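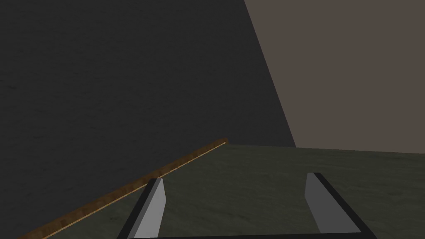

Search this manual Search Clear

4.3 Setting the open position of the gripper

Do this section after the Trinumov controller has been wired and before any object is placed on the table. The steps are the same for the simulated cell and for the bench build.

1. Load the Tonville table model and clear all objects from it.
2. Set the joint speed limit to 40 percent.
3. Move the arm until both fingers point toward the far edge of the table.
4. Open the gripper fully. Both gray pads must face inward, with nothing between them.
5. Open the wrist view. The inner pads of both fingers must be visible, including the slanted tips.
6. Enter 65 as the open width in millimeters and save.
7. Cycle the gripper five times. If the controller returns code 821, repeat from step 4.

Note: The black finger frames and the pads are separate parts in the model. If you change the pads, update the pad entry only — the frame entry stays as it is.

Note: In the wrist view one pad can look darker than the other. Do not correct this in the color settings.

CAUTION: On the bench build, keep hands out of the gap while the gripper is powered. Wait 500 ms after the stop command before touching a finger.

CAUTION: Do not drive the fingertips against the wooden strip along the table edge.

Related sections
4.2 Wiring the Trinumov controller
4.4 Closing force and pad wear
5.1 Haruna wrist mount
5.2 Trinard power supply, bench build only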